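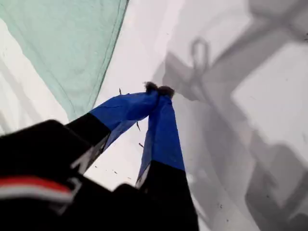
Student Project Report: Module Visit, Garment Handling Demonstration
Author: Aiman Sembiring
Group members: Trinh Khổng, Darnell Benavides
Supervisor: Colin Entwistle

1. Purpose of the visit

The group attended the open day at the Kiltau laboratory in Altotwood to observe a two-finger gripper working with cloth. Our own project, begun in January, concerns the choice of fingertip surface for picking up thin fabric from a flat table. The visit was intended to supply practical detail missing from our literature review.

2. Demonstration

The session was led by Bok-nam Yeom and lasted 20 minutes, with 15 visitors present. She explained that a flat garment is harder to grasp than a rigid part, as the fingers must take hold of an edge or a fold without pressing hard on the table. Small objects and fibres were discussed as a separate case. With these, the tips have to meet accurately, and any offset between them matters more than closing force.

The fingers were covered in blue tape. We were told that the covering is replaced when it lifts or tears, and that a fresh covering changes the grip enough to require a short check of the closing position. The laboratory keeps a written log of these changes, which our group had not considered doing.
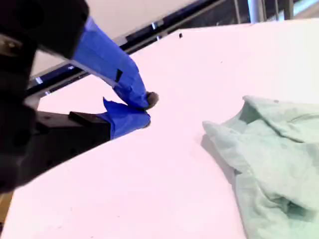
Figure 2. Taped gripper fingers, nearly closed, with a crumpled green shirt on the table.

3. Points relevant to our project

Creases in the tape alter the contact area. Our test plan treated the finger surface as constant and has been amended: the covering will be inspected after every 9 grasps and its condition recorded.

A white table gives good contrast with coloured cloth, but the arm can cast a large shadow on it. Darnell Benavides asked whether this affects the detection of fabric edges. The answer was that it can, and that lamp position should be fixed before any data are taken.

4. Further work

The Pasley test rig will be fitted with taped fingers and compared with the bare ones. Trinh Khổng will prepare the log sheet. Results will be given in the second report.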